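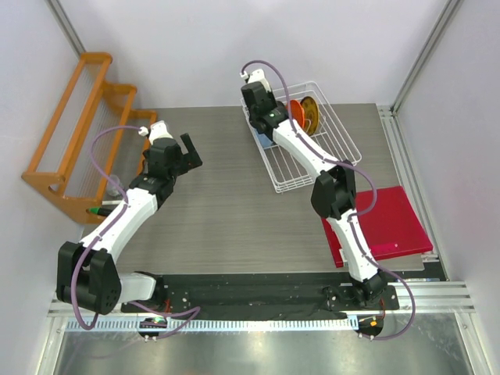 Attempt 29

Protlow on the left, Vultura fingers on the right. She'd swapped them at 4 in the morning and her hands still smelled of grease.

Left one just hung there over the table, fingers open. Waiting its turn. Right one was in the basket – back corner, past the plates.

Green light on the housing. Good.

Seven tries each, that was teh deal. Then Flendix wanted a name.

"Come on," she said. To which one, she didnt know. She hit the key again.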